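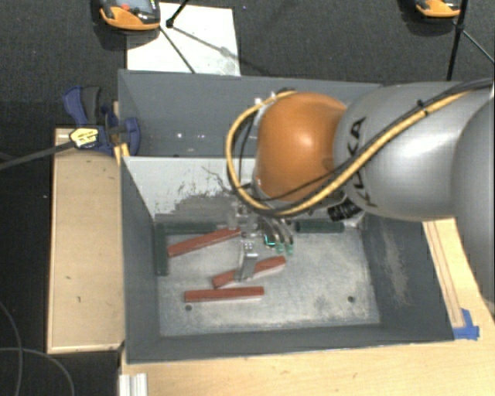
Pirkon 300 Stackable Storage Bin
Item no. PK-300-G
Maker: Pirkon
Sold by: Drivix Storage and Handling
Page updated 22 Sep 2024

Open-front and open-top models for small parts, fasteners and spares. The Pirkon 300 replaces the older 200 series and uses the same rim profile, so existing lids and label holders still fit. Bins from both series can be mixed in one stack.

Specifications
Outside length: 300 mm
Outside height: 181 mm
Wall thickness: 2 mm
Material: polypropylene, solid color
Base: ribbed, closed
Rim: rolled, with stacking lip
Load per bin: 9 kg, evenly spread
Food contact: not rated

Use
Stack on a level surface. The load limit applies to each bin on its own. For stacks placed on wire shelving, fit the Trodik base plate, which spreads the weight across the wires and keeps the ribs from catching. The plate is sold separately and clips on without tools.

The walls have a slight draft, so empty bins nest for storage. Nested bins may stick together if they are packed while damp. Twist one corner to release; do not pry at the rim with a blade.

Label slots accept card up to 1 mm thick. Adhesive labels hold best on the end panel, where the surface is smooth. The side panels have a fine texture and most paper labels lift there after a few months.

Cleaning
Warm water and mild detergent. Solvent cleaners dull the surface. Steam cleaning is not advised – the base can warp and the bin will no longer sit flat in a stack.

Accessories
Clear snap lid
Cross divider, fits in molded slots
Trodik base plate
Szabó wall rail, steel, with end caps

The Szabó rail holds open-front bins only. Open-top bins have no rear hook and cannot be hung.

Ordering
Sold in cartons of 9, one color per carton. Dividers and lids are packed separately and may ship on a different day. Open-front bins ordered before May used the earlier hook shape; state this when ordering rails, and a spacer strip will be added to the order at no charge.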